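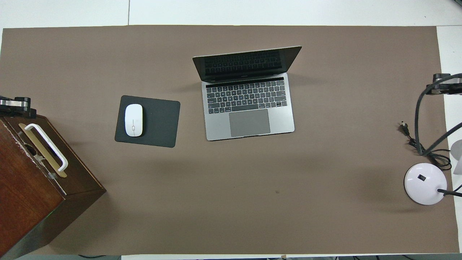

3. How we measured fog, and what went wrong

I should say first that I never meant to write a paper on valley fog. I moved to Brindov for the walking, bought a cheap rain gauge, and one thing led to another. By the second winter I was keeping a notebook of when the fog came down off Tolari ridge and when it lifted again, and Elmarie Coetzee (who was then running the weather station at Drestell) asked if she could have a look at it. She was kinder about my handwriting than it deserved.

3.1 The two sites

We used 2 stations. The lower one is in my garden, beside the Penner stream, at 200 metres above sea level. The upper one is Elmarie's at Drestell, at 820 metres, on open grass with hardly any shelter at all. Both have a thermometer, a humidity sensor and a visibility meter, and both log every ten minutes. I would have loved a third station halfway up, but the only flat bit of ground belongs to a farmer who keeps a very cross ram on it.

We counted an hour as foggy if visibility stayed under a kilometre for at least half of it. Elmarie wanted a stricter rule and I wanted a looser one, so that's where we met. On this rule the lower station gave us 907 foggy hours over the whole study, far more than I'd have guessed from looking out of the kitchen window.

3.2 Sorting valley fog from hill fog

Fog at Brindov comes in two sorts. On still, clear nights the cold air slides down the slopes and collects along the stream, and by dawn you can't see the far bank – this is the sort most people mean when they talk about valley fog. The other sort is really just low cloud sitting on the hill, and it reaches us only when it hangs very low indeed. If the lower station was foggy and the upper one clear, we called it valley fog. If both were foggy at once we put it down as cloud, though I'm sure we got a few of those wrong (you can have a thin pool of fog below and a separate cloud above, with a lovely clear gap in between, and our meters would never know).

Figure 3. The desk where most of the sorting was done.

3.3 Gaps

The garden station lost most of May to a flat battery that I was sure I'd changed. We left those hours out and didn't try to fill them in. Spiders were a bigger nuisance than I'd expected, as one web across the visibility meter looks just like thick fog in the log, and I now go out with a paintbrush every evening before supper. Any spell of fog that began suddenly in dry air was checked by hand and usually thrown away.

Contact the author | © Brindov Weather Notes | Back to top

Comments

hillfoot_jen: We get the gap between the two layers over at our place as well, quite often after rain. Would a cheap sensor on a fence post be enough to catch it?

Morley T: Try a dab of peppermint oil on the bracket for the spiders. Worked on mine for a month or so, then they came back.

penner_walker: Did you look at wind at all? The fog by the stream always seems to go the minute there's a breeze from the Tolari side.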